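New Evening Drama Zumavora Starts in March on Drula

The regional channel Drula has added a new daily serial to its evening lineup. Zumavora begins in March and takes over the 8:30 PM slot now held by the family comedy Soler, which moves to 6:00 PM. The series is produced by Condico, the company behind Soler and two earlier serials on the same channel.

Story

Zumavora is set in a small hill town where one family has run the only tailoring and linen shop for three generations. When the grandfather dies, the shop passes to his two granddaughters, who have not spoken in 16 years. The older one stayed home and kept the accounts. The younger one left for the city, married, and came back without telling anyone why. The will says the shop can't be sold unless both of them sign.

The first week covers the funeral, the reading of the will and the younger sister's return to the family house. A second story follows a neighbor who lent the grandfather money and has kept the papers. Condico says the two stories come together by the end of the first month. 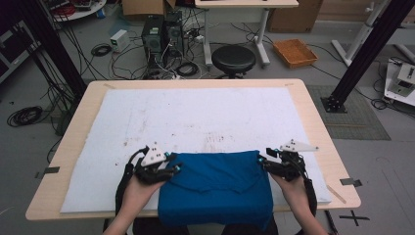
Blue cloth, held at the corners.

The title is the name of the town. It is a made-up place, and the exteriors were shot in three different villages, so viewers who know the area may notice that the market street and the church do not belong together. Interiors, including the shop and the family kitchen, were built on Condico's own stage. The shop set has a working front door and a back stair that leads to the upstairs bedroom set, which lets the camera follow an actor from one to the other without a cut.

Schedule

Zumavora will run every weeknight at 8:30 PM. Each episode lasts 30 minutes with breaks. The same episode repeats the next morning at 10:00 AM and again at 1:30 PM. The first episode is a double and runs a full hour, so the late news will start half an hour behind its usual time that night.

There is no weekend episode. Drula is planning a weekend roundup with the main scenes of the week, but the time has not been set. We will list it when it is.

Viewers who record programs should check their settings. Recorders that are set by time slot will pick up Zumavora in place of Soler, and series recordings of Soler may need to be set up again under the new time.
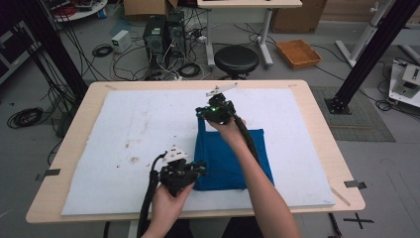
What Happens to Soler

Soler is not ending. It has aired 405 episodes and stays on the channel with the same cast. Beginning the night Zumavora starts, new episodes will be shown at 6:00 PM, ahead of the early news. The morning repeat is dropped for now. Older episodes remain on the channel's website, where they can be watched without an account.

Several readers wrote to us when the move was first reported, most of them worried that 6:00 PM is too early for people coming home from work. Drula told us it knows the time does not suit everyone. New episodes will go up on the website at 9:00 PM the same night and stay there for a month.

Music and Title Song

The title song is a slow number for voice and accordion. A short version plays over the opening credits, and the full song is heard in the closing scene of the first episode. Drula ran an open call for the closing theme last fall and received 3,316 entries, far more than it had planned for, and listening to them pushed the decision back by several weeks. The winning piece is an instrumental. It will be heard over the end credits from the second week on.

A soundtrack release has not been announced.

How Long It Will Run

Condico has an order for one full season and finished the scripts for the first half before filming began. The second half is being written now. Whether there is a second season depends on the ratings through the summer. Soler started the same way, with a single season, and was renewed after its third month.

Subtitles are available on all first-run episodes and on the 1:30 PM repeat. The 10:00 AM repeat will have them starting in the second week.

Episode summaries for Zumavora will appear in our weekly listings page, next to the ones for Soler. Readers who don't want to know the plot ahead of time can use the short listings, which give only the title and the time.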